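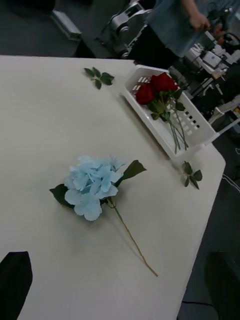
Artificial hydrangea, single stem, blue

Thread: Stem length for a weighted vase - how short is too short?
Board: Home and Display > Permanent Arrangements

mesfin_t
Building a sideboard arrangement from single faux hydrangea stems. The vase is a Widach cylinder, 127 mm inside diameter, straight walls. My stems are all the same length and I want the heads to sit low, with the petals just over the rim. How much stem do I need to leave below the rim for it to stay put? I have wire cutters and a bag of glass beads.
Mesfin Tamiru, Trandlow

plolville_florist
Rule I use in the shop: at least 60 percent of the total length inside the vase. Less than that and the head tips outward as soon as someone bumps the furniture. With beads you can go down to 50 percent if the fill is deep.

griddle7
Percentages are the wrong way to do it. A hydrangea head is heavy for its stem, so what matters is the depth of fill gripping the stem and where the head sits relative to the base. I have a 7 inch stem in a shallow bowl of plaster and it has not moved since October.

plolville_florist
Plaster is permanent. He said beads.

mesfin_t
Correct, I would like to be able to change it. Does it matter whether I cut above or below a joint?

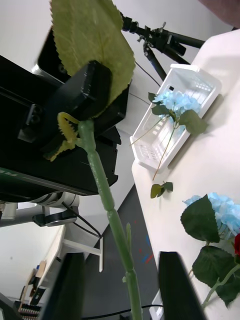

CUTTING AND JOINTS

eldana_a
Yes, it matters. Cut below a joint and keep the joint in the fill. The thicker section catches on the beads and resists rotation. A smooth section turns freely, and you will be straightening the heads every Friday.
Check what is inside first. Many plastic stems have a steel wire core. Use proper wire cutters for those, since floral snips will chip. If the wire pokes out after the cut, file it flush or it will scratch the glass.
Eldana Abdella

griddle7
Agree on the file. Disagree on the joint. On some stems the joint is a push fit and it pulls apart when you lift the flower out. I would glue it or cut above it.

eldana_a
Fair point for push-fit stems. Pull on it before cutting. If it separates, one drop of glue. If it holds, leave it alone.

mesfin_t
Tested mine, they hold. Cut one below the joint and it sits well. Leaves are in the way of the rim, though.

plolville_florist
Bend them up under the head, or take the lowest one off. Mac Giolla's old display guide says no foliage below the rim in clear glass and I still follow it.

griddle7
I leave mine in. It hides the beads.

mesfin_t
Taking the lowest off one stem and comparing before I cut the rest.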